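Tracing a Stalled Approach After a Basket Place

This page covers one fault on the Nerden tabletop cell: the arm completes a place into the basket, moves off toward the next item, and then stops with the gripper open and no error on the operator screen. The controller stays enabled. The task script stays in its approach state until somebody cancels it.

We hit this in August on the toiletries sorting task and lost most of a Friday to it. The procedure below is the one Corrado Rinaldi wrote up afterward, with the dead ends removed. It assumes the Baron controller, the Eler two-finger gripper and the Lukumay logging package. You need shell access to the controller and a working emergency stop within reach.

Before you start

Set the arm to reduced speed. Keep your hands off the table while the drives are enabled. A stalled script is not a stopped robot - the controller is still holding a motion request and will act on it as soon as the blocking condition clears. On our cell the arm resumed without warning when someone slid a bottle a short distance to see if the detector was alive. If you need to touch an item, press the stop first and confirm that the drive light is off.

Step 1. Save the log before canceling

Canceling the task flushes the buffer. Open a second shell, run the Lukumay dump command, and check that the file has a size greater than zero. The buffer holds 1741 entries. Older entries are overwritten, so a long stall will push out the part you need. Dump early.

Step 2. Confirm the place finished

Look for the release event in the log. The gripper has to report open, and the wrist has to report that it cleared the basket rim. The place phase on this task puts the fingers down inside the basket, with the front rim hiding part of the item from the fixed camera, so do not rely on the fixed view alone.

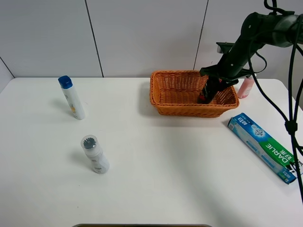

Can the stall be caused by a bad release?

It can, but the log will show it. A failed release leaves the gripper width below its open value, and the script never reaches the approach state. If the log shows approach, the release was accepted and the fault is further along.

Check the cable routing while you are at this step. A cable that snags during the retract can trip the torque limit, and on older Baron firmware that trip is logged as a normal pause. Search for "pause" near the release event. If there is one, fix the cable and run the task again before going further.

Step 3. Compare the target with the wrist view

Open the wrist stream and the target overlay together. The next target should sit on the item the script has picked. For a tall bottle, the grasp point belongs on the body, with enough height to keep the fingertips off the table. Note whether the top of the bottle is inside the wrist view. The height estimate uses the top and the base, and when only one is available it falls back to the last good value. 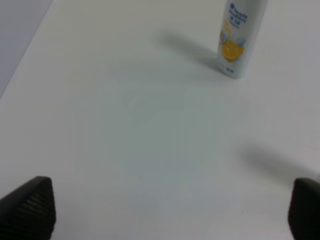
The fallback is where our fault was. The last good value belonged to the item that had just gone into the basket, and the planner treated it as current. That produced a grasp point the collision checker refused. The planner asked again, got the same answer, and kept asking. We counted 1172 identical requests in the dump, each one marked as a warning, which the operator screen hides by default.

To check for the same thing, filter the dump for the planner and sort by target height. A healthy run shows the value changing from item to item. A faulty run shows one value repeated under two item numbers.

Step 4. Clear the stale height

Press the stop, cancel the task, and open the task file. Set the height reset flag so the estimate is dropped on every release. Then set the retry limit to 2. The default is unlimited, and that setting turned a planning error into a silent hang. With a limit in place the script exits with a fault and the drives go to hold.

Save the file and restart the task service. Reloading the file from the menu does not pick up the retry limit.

Step 5. Re-run from the approach pose

Move the arm to the approach pose at reduced speed, gripper open, and stop there. Leave a full-height item in place for this test - a short one may pass with the old value and hide the problem. Confirm that the overlay reports "no height" before the first estimate arrives. If it shows a number right away, the flag was not loaded and you should go back to Step 4.

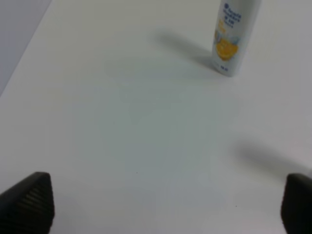 Step 6. Return to normal speed

Run the full task at reduced speed first, with one person on the stop. We ran 153 picks before raising the speed and had no stalls. Two runs ended in a planner fault on the screen, and both times the drives went to hold as intended.

Turn on warning display for the operator screen and leave it on. Attach the original dump to the maintenance record, along with the task file from before and after the change. If the stall comes back with the reset flag set, send the new dump to Corrado with the item number and the firmware version.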